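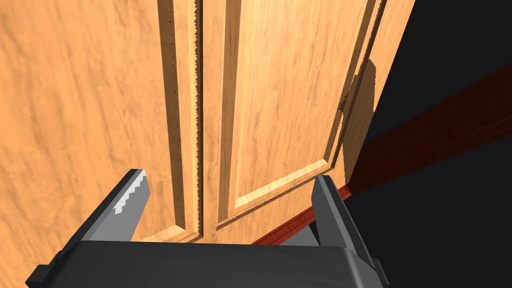

Rellside Hall Users' Group
Minutes of the meeting held on December 3, 2024

Present: Greer Ogilvie (chair), Dougal Skinner, Ewan Skinner, Saqib Mirani, Godfrey Mabula (minutes)
Apologies: none received

1. Minutes of the last meeting
The minutes were read and accepted with one correction. Under "Kitchen", the name Ewan Skinner should be written and not Dougal Skinner. Greer signed the corrected copy.

2. Money
Saqib presented the accounts. The balance at the bank is $900. From this we must still pay the heating bill of $366, which arrived on Friday. Saqib asked the supplier to explain the standing charge, but he did not receive an answer yet. It was agreed to pay the bill now and continue the question in writing.
Dougal asked if the rent from the Cornham choir is included in the balance. Saqib answered that it is not. The choir pays at the end of the term.

3. Winter supper
The supper will be held in the main room as last year. Ewan has spoken with Ditari, who will bring the hot food and take back their own dishes the next morning. Their price is $523 and includes the bread but not the dessert. There was a long discussion about dessert. Greer prefers that members bring cakes from home. Dougal thinks that we will then have too many cakes and no fruit, as happened before. Decided: Greer will put a list on the notice board, with separate lines for cake and for fruit.
Tickets will be sold by Saqib and by Godfrey. We agreed to print 100 tickets. Children under five do not need a ticket, but the parents should tell us their number — the kitchen must know it.

4. Music at the supper
James has offered to play the piano again and we accept with thanks. The piano needs tuning. Godfrey will ask the tuner who came in spring if he has a free day in December.
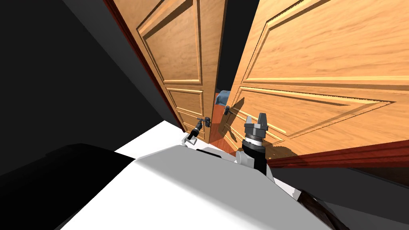
5. Redecoration of the main room
Ewan reported on the choice of color for the walls. He brought three sample cards: a cream, a pale green and a light gray. The green was liked by Dougal only. Greer reminded us that the wood of the doors will stay as it is, and next to that honey-orange color the gray could look cold. Saqib had no strong opinion but asked for a paint that can be washed. The cream was chosen by four votes to one. Ewan will get two prices for the work and bring them to the next meeting. No painting will begin before the supper.

6. Bookings
The Tuesday language class asks to start half an hour earlier. Agreed, if the yoga group does not object. Godfrey will write to both.

7. Any other business
Dougal said that the folding chairs are often put back in the wrong stack — the narrow ones must go nearest the wall. He will make a small sign.

The date of the next meeting will be sent by e-mail. The meeting closed at 8:50 p.m.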